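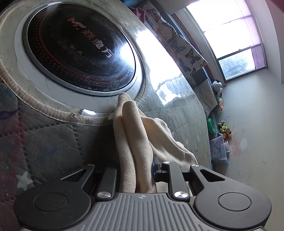
*Cream cloth at the edge of the quilted cover. Round black glass plate, silver rim.*

# Planero / living room

Notes and item list for the Kernholm living room. Part of the Prulberg set, 491 items over all rooms, 40 in this one. Updated August, in a rush, fix what you find.

## Whats in here

- `items.csv` - one row per thing, with a resting place
- `textiles.csv` - blankets, covers, cushions
- `rules.md` - folding order, 17 lines, still rough

## Textile rules, short version

- Plate stays clear. No cloth on the glass, folded or not.
- Gathered border goes flat round the white ring before anything else gets done.
- Damaged patch on the border is logged as `worn`. Don't pick at it.
- Cream fleece: fold in half, half again, leave in the middle of the quilted cover.
- Smears on the glass go under `clean`, scratches under `wear`. These got mixed up in the old file, 7 rows to re-do.

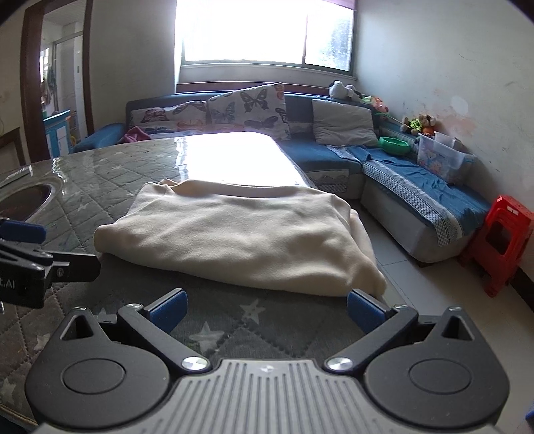 Sofa next. Cushions go against the backrest: pink and purple butterflies left, black and gray butterflies middle, plain light gray right. Blue throw with the checkered trim hangs over the right section. Green bowl is `misc` for now, needs a proper home. Pink cloth on the left end of the seat = `to fold`.

Panda and the other toys live on top of the sofa back, in the corner. Leave them.

## Known problems

- "cloth" and "blanket" used for the same rows in places
- star pattern cover is listed twice, keep the Choo entry
- plastic sheet has no row yet
- colors typed by hand, so expect gray / grey / lt gray

## To do

- [ ] merge duplicate cushions
- [ ] seperate toys from textiles
- [ ] packaging strips: bin or keep?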